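Surge protection is not a religion

Joanne Inskip's piece on whole-feeder arrester programs has been passed around our office twice now, and both times somebody has circled the paragraph about lightning and written "yes!!" next to it. I read it three times. I still don't think the money is there.

Her argument goes like this. Arresters are cheap, outages are expensive, so put an arrester on every pole with equipment on it and quite a few without. I have no quarrel with the first part. A distribution-class arrester costs less than a decent pair of boots. The crew that hangs it, the bucket truck, the traffic control and the hour of switching do not, and she leaves all of that in a footnote.

Take Bruvthorpe, which she leans on heavily. The utility there fitted 3834 arresters over two seasons and reported fewer transformer failures afterward. Fine. They also replaced the worst of their old transformers in the same two seasons, trimmed trees on the north feeders and fixed a long list of grounds that had been wrong for years. Which of those did the work? Inskip says the arresters. The utility's own write-up doesn't say, and I give them credit for that.

Grounding is where I part company with the whole crowd. An arrester tied to a bad ground is an ornament. When Imtiaz Wickramasinghe went out with a ground tester on the Heywood line he took readings at 50 poles and 47 of them were worse than the drawings claimed, a few by a very wide margin. Somebody had hung new Drarko arresters on most of those poles the summer before. Leads two and three feet longer than they needed to be, looped nicely so they'd look tidy from the road. Every foot of lead adds voltage across the thing you are trying to protect, and there's no sticker on the arrester that fixes that.

Then there is the matter of ratings. Ryan Catterall told a room full of us in December that we should "round up and forget it." I wrote that down because it annoyed me. Round up too far and the arrester sits there politely while the transformer bushing flashes over. Round down and it cooks itself the first time a line-to-ground fault raises the voltage on the other two phases. The right number depends on how the system is grounded, and that takes an afternoon with a calculator and the one-line diagram.

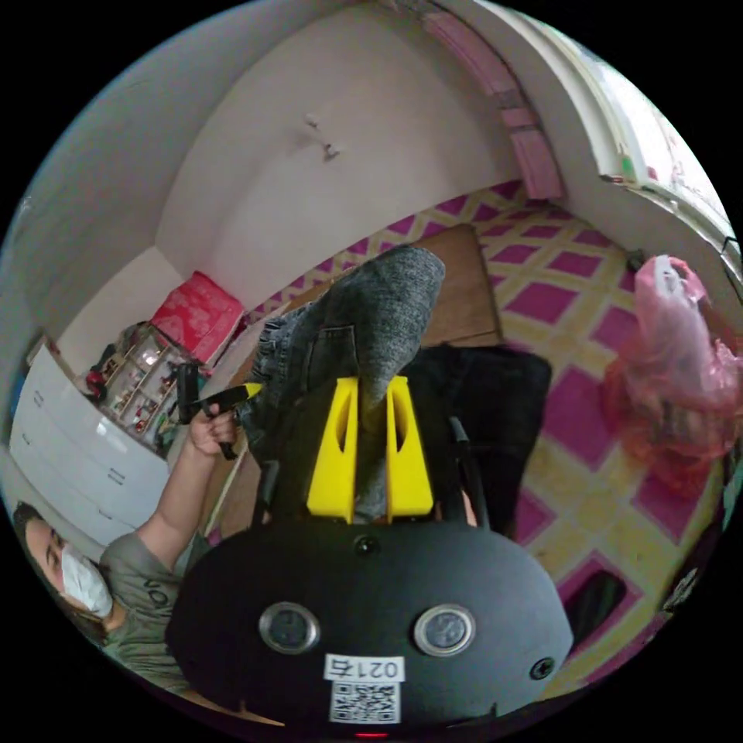
Orla Ó Néill makes the best case on the other side, and I'll be fair to it. She says engineering time is scarce, that most small utilities will never do the afternoon with the calculator, and that a blanket program at least gets something up on the pole. Maybe so. But if 80 percent of your grounds are a mystery, a ground tester and two summer hires will tell you more than a pallet of hardware from Ilteck or anybody else.

I'd also like to see one of these programs publish its misses. How many arresters failed in service, how many disconnectors operated, how many of those hung there for months with the lead dangling before a lineman noticed? Beverley Sedgwick asked for exactly that at the spring meeting and was told the data was "being gathered." It was being gathered last year too.

Until I see it, my advice to our own board stays the same. Test the grounds, shorten the leads, protect the transformers and the cable risers first — then come back and ask me about the rest of the feeder.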